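Chapter 4
Penalties and Playing Time

A minor penalty in ice hockey removes one skater for two minutes. The short-handed team may ice the puck without a stoppage, and the penalty ends early if the opponent scores — a major penalty does not. This chapter uses the game records of the Prenau league, compiled by Špela Nikolaidis, in which 79 of 100 minors ran their full length.

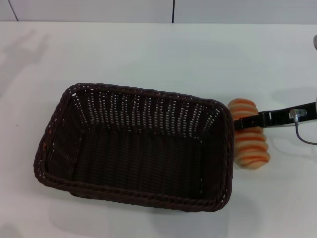

When does a minor penalty end early?
It ends when the team with more skaters scores.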